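Karkdale Shared Workshop: the picking cell, your questions answered

Last updated May 2022

We get a lot of messages about the robot at the back of the workshop, and they tend to ask the same things, so I've put the answers on one page. If yours isn't covered, come and find me or Senthil at the bench. We will talk about it for as long as you let us!

Vega Garrido

What is it, in one sentence?

It's a secondhand KUKA arm that we are teaching to pick mixed objects out of one bin and put them into another. We call the whole project Zullska, which was the name of the folder Senthil Acharya made on the first evening, and it stuck.

Why bin picking? Isn't that a solved problem?

It's solved if you have a proper budget and all your parts are the same. A jumble of odd things is still hard, and that's what makes it such a lovely project for a shared workshop. You get mechanics, wiring, programming and a bit of carpentry all in one place, and any of them can ruin your evening. I came in for the wiring and ended up learning how to plan a grasp on something that rolls.

How did you end up with a KUKA?

Senthil spotted it in a clearance sale when a small packaging firm was moving out of its unit. We paid 2,000 pounds for the arm with its controller and teach pendant, then another 1,000 went on transport, a new mains supply and replacing hoses. That came out of the members' project fund plus a whip-round. Please don't take our figures as a guide to what you'll find. We were patient and we were also lucky.

Do I need an arm like that to try this at home?

No, and I'd say please don't start with one. An industrial arm is heavy, it's strong, and it needs a guarded area. A small desktop arm with hobby servos will teach you nearly everything we learned in our first 6 months, and you can unplug it and put it on a shelf. Nearly all our grasp planning code was first written for a desktop arm that Senthil built in his spare room.

What goes in the bin?

Whatever gives us trouble. We like a mixture of long things, flat things, shiny things and things with holes in them. Members bring in bits from home as well, and toys are especially good because the shapes are so odd and it doesn't matter if they get squeezed.
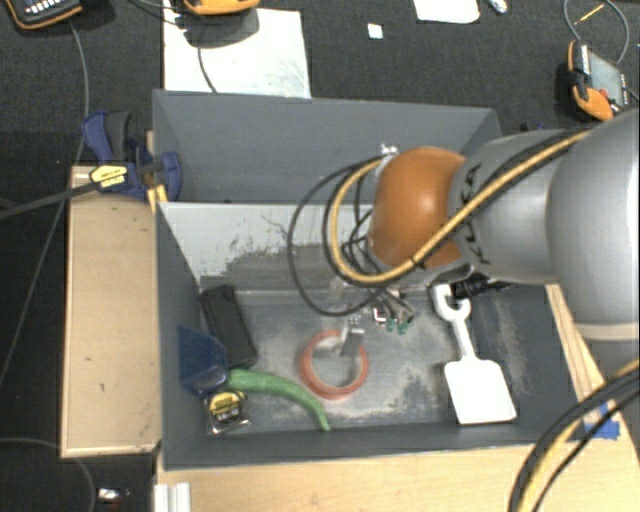
Over the front bin, with the orange ring, the tape measure and the white shovel among the things to pick.

Which objects are the hardest?

Anything dark, lying against a dark wall. The camera software loses the edge, and then the arm goes for a spot a thumb's width off. Rings come next. You can grip a ring across the outside or with one finger through the hole, and the planner used to dither between the two until we made it prefer the hole. Long curved shapes swing when they're lifted from the wrong end, so we now look for the middle first.

The easy ones are chunky and light, with a handle standing a little proud of the floor. We put those in when visitors come!

What are the bins? Do they have to be special?

Any stout bin with straight sides will do. What matters is that it doesn't move. If a bin shifts between calibrating and picking, every position you have is wrong, and you'll spend a happy hour blaming the software. A bar clamp is the best cheap fix I know. Ours have taken plenty of scrapes, and I've stopped minding — a scuffed floor gives fewer nasty reflections than a shiny one.

Who made the gripper?

It's a group effort. The first version was called Grevomitz and it was dreadful. It had far too much play in the fingers and dropped things on the way over. We're now on version 3, with stiffer brackets, and I'm very fond of it. Drawings are in the project folder on the workshop computer and you're welcome to copy them.

How do you route the cables and hoses?

With slack, and then a bit more slack. The wrist turns further than you expect, and a hose that looks fine in the home position can pull tight at full reach. Our way of checking is to drive the arm slowly through its furthest poses with one person on the pendant and another watching from outside the guard line. Loops that hang too low will catch on the bin, so look for that as well. It takes several goes. Mark your good positions with tape before you fasten anything for keeps.

What software do you run?

The arm's own controller handles the motion. A separate PC looks at the camera pictures, picks a target and sends over a position. We wrote that part ourselves in Python and named it Oksanen. It's readable, mostly, and the comments are friendlier than they were. If you can write a loop and don't mind reading other people's code, you can help.

Is it safe to be near it?

When it's powered, stay behind the yellow line. Only inducted members may run it, always with a second person present and within reach of the emergency stop. We keep the speed low for all testing. Hands never go into a bin until the drives are off, even to nudge something by a centimetre. Senthil does the inductions, and he's thorough.

Can children come and watch?

Yes, on open evenings, with an adult, behind the line. They ask the best questions and they have strong views on what it should try to pick up next.

I've never built anything. Can I join in?

Please do. There's always a job that needs no experience, such as sorting objects, labelling pictures or cutting wood for the bench. Pick something small, have a go and ask when you're stuck. I couldn't crimp a connector when I joined.

What are you working on next?

Two-way picking, so that the arm can fill the back bin and then empty it again without anyone stepping in. After that, Senthil wants to try soft fingertips. I want to fix the lighting first. We're still discussing it.

Where do I sign up?

Put your name on the sheet by the workshop door under Zullska, or send a message through the members' page and mark it for Vega.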